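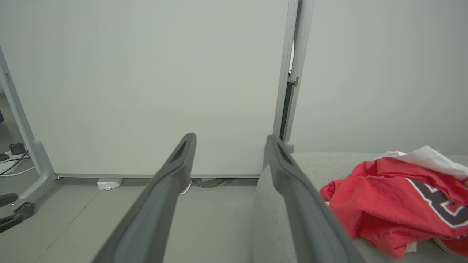
Helle Wand mit Aluprofil, Greiferfinger geöffnet

25. Apr. 2023 – Sauerteig-Fladen, Versuch 6

Teig wie beim letzten Mal, aber 307 g Wasser und 147 g Starter. Nach dem Kneten noch klebrig, deshalb 3 Mal gefaltet und über Nacht in den Kühlschrank. Veerle hat die Tomatensoße ohne Zucker gekocht, mir fehlt da etwas Oregano.

Rand gut aufgegangen, Mitte zu feucht. Der Mozzarella muss länger abtropfen – steht auch schon bei Versuch 4. Maarten will beim nächsten Blech Grieß statt Mehl unter den Teig streuen.

Offen: Backzeit mit Stein, Salzmenge. Rest vom Starter an Geert.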